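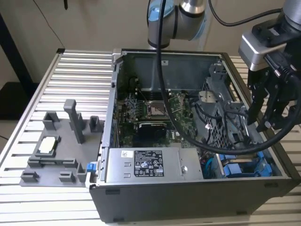 Open desktop tower on the slotted table, CPU socket empty.

List: Virdale hardware reuse
From: Cameron Hinds
Date: 2023-02-26
Subject: Re: Thermal paste and storage temps for the Staltby pool

The earlier message asked:

> Do we have a rule for how long opened paste tubes can stay in
> the cabinet? Clesholm throws theirs out after 4 months. Also,
> is 2,500 hours still the cutoff for pulled drives, or did that
> change in April?

No written rule exists for paste. My working practice is to cap the tube, store it tip down, and discard it if the first bead separates. The Clesholm limit is stricter than we need at our turnover. If the oil runs ahead of the filler, bin the tube and log it under consumables.

The cutoff did change. Drives above 2,500 power-on hours used to go straight to scrap. Since April they go to the scratch pool, provided the reallocated sector count is zero and the extended self-test completes. Any nonzero count is still scrap – no exceptions for large drives. 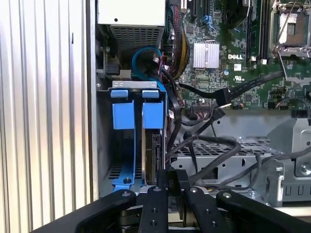
Dell chassis interior, blue SATA cable below the power supply.

Data cables are tracked separately from drives. The Gentile sheet has 107 entries, and several list a length with no connector type. Please fill in both ends (straight or right angle) before adding new rows. Cables with a broken latch should not be entered at all.

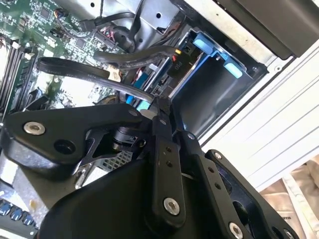 Virdale Hardware Reuse Team

On storage temperature: the Staltby cabinet has no logger. I will move one over from the Clesholm shelf and set it to hold 100 readings before it overwrites. Send me the cabinet key number if you have it – the one on my list does not match the lock.

Cameron Hinds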